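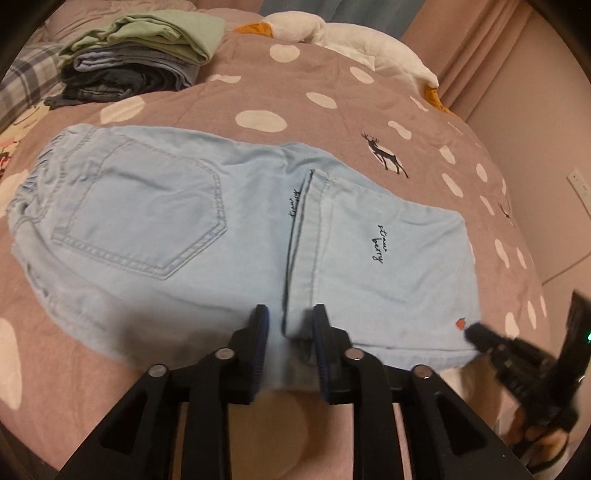
Light blue denim, strawberry embroidery on the leg.

Skardale water open day, 24/06/2023

Got to the Pludwood gauging station late, missed the welcome. Tour in 2 groups, ours went down to the weir first. River level 349 mm, low for the time of year. Snowmelt came early, most of it gone by April they said.

Then the Abeysekara room – maps of the whole catchment, 209 bores marked, eight of them no longer montiored. Good questions from the farmers on who pays for upstream storage. No clear answer.

Runeo flow model demo after lunch. Slow to load. Neighbouring districts will share data from next season, draft agreement on the table by the door. Took a copy.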